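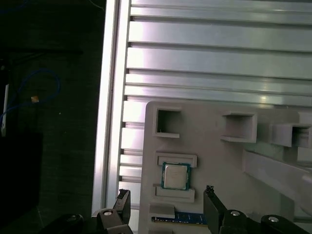

Cell four, processor and memory in the fixture, jaws open.

The rule was on page 38 of the Sikel handbook, and I had signed a sheet saying I had read it. No part leaves the fixture unless the person at the bench has looked at the jaws and said so in the log. It did not say how long to look. My first supervisor at Cusadard thought three seconds. The second thought until you were satisfied, and she was the one on duty the night I am writing about.

I had come over from packing in May. The pay was better and you could sit down. The job was to watch the arm take processors and memory out of a white board with pockets in it, and to stop it if it was going to break something. Most nights it didn't break anything. I had a stop button by my right hand, a keyboard for the log, and a thermos.

The order that night was 176 processors, all pulled from old office machines for Ruotsalainen, who paid by the piece and sent back anything with a scratch on the edge of the green. The handbook had a section on that too. Hold by the two sides. Never touch the underside. Grip force at setting 10 for a processor. If the setting has been changed, find out who changed it before you change it back.

At twenty past two I opened the log and saw that the setting was 18.

I pressed stop. The arm quit where it was, over the board, with nothing in it. I went back through the log and found the change at the end of the evening shift. There was no name beside it, only the bench number, and it was my bench. Whoever had done it had used the open session and gone home.

My supervisor came over with her coat on. The heating in that hall went off at midnight.

"How many since the change?" she asked.

I said I would have to go through them.

"Then go through them."

"It's a good number to be at, eighteen," I said. "They haven't been slipping. I had two slip last week at ten."

"Did you write that down?"

I had not written it down. I had picked them up out of the tray and put them back in the board, and they looked fine, and the arm took them the second time. I told her this. She didn't get angry. She pulled out the other stool and sat, and she asked me to enter both of them, late, with the word late next to each.

I did that while she went through the trays with the lamp and the glass. It took her most of an hour. She put the good ones to the left and the ones she didn't like to the right. There were four on the right when she finished. I looked at them and could find the mark on only one, a small flat place along the border where the jaw had been. She showed me the others by turning them under the lamp until the light ran along the side.

"Somebody had parts slipping," she said. "Same as you. So they turned it up, and then it didn't slip, and there was nothing to tell anybody about."

I asked whether it could have been the pads. The handbook said to wipe the jaws at the start of each shift, and I had taken over a running line and hadn't wanted to stop it.

She gave me the cloth.

I locked the arm out, hung the tag on the switch, and wiped both jaws, and the cloth came away gray. Then I took off the tag, put the setting back to ten, and closed the evening session and opened one of my own with my number on it.

"One at a time until I say," she told me. "Stop it after the lift and look." 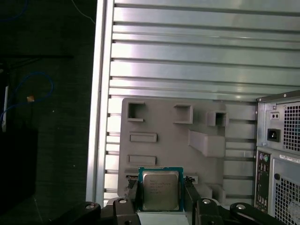

Should a bench operator raise the grip force when parts keep slipping?
The operator should stop the arm, clean the jaws and log each slip first, and the force stays where it is until a supervisor signs for a new setting.

That was put into the Culta edition of the handbook the next year, almost the way she had said it. I recognized it when the new books were handed around. There was still nothing about how long to look.

We did the rest of the tray like that, a lift and a stop and a line in the log. She had me say it out loud as well, which wasn't in any rule. "Both sides held. Edge clear." Then I let the arm go on and the next one came up. After the first dozen she took her coat off and went to make the call to Ruotsalainen's night desk about the four.

I expected to be sent back to packing. Before the end of the shift she put a form in front of me, and it was the report for the setting change. In the box for who had found it she had written my number. In the box for what had been missed before that, she had written my number again, with the two late entries copied out under it.

I read it through and signed both places. The day shift was already hanging up their jackets, and I closed my session before I got off the stool.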